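A morning with the Volcombe robotics students

I had been promising myself a trip to the Volcombe open day for years, and this August I finally got on the early train and went. The college sits at the top of a long hill, which I'd forgotten, so I arrived rather pink in the face and very glad of the tea urn in the foyer (20p a cup, and a decent biscuit with it!).

The main hall was given over to bridges and go-karts, but I'd come for the student projects upstairs in the Mansour Building, and above all for Floler, the second-year sorting project. The idea is simple enough to explain to a grandchild: an arm has to pick mixed household things out of one bin and put them into another. Doing it is another matter. The students told me a piece of fruit and a pair of glasses ask for completely different handling, and they had a logbook of 445 attempts to prove it, with plenty of crossings-out.

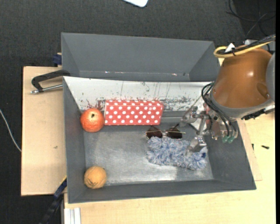

Floler at work, with a pomegranate, a spotty box, sunglasses and a duster head among the things to be sorted.

I must have stayed an hour. It's oddly gripping, and I found myself holding my breath along with everyone else whenever the arm went down. The duster is the one they all groan about, being nothing but fluff with hardly anything solid to get hold of, and there was a lively argument going on about whether to come at it from the side or from straight above. I was asked for my opinion and gave it, for what it's worth, which was from above.

The team are entering the Stellance student contest in the spring and have a budget of 400 pounds left, most of it already spoken for by spare cables. I put a little something in their tin on the way out, bought a slice of lemon cake for the train, and walked back down the hill, which was a good deal easier than going up.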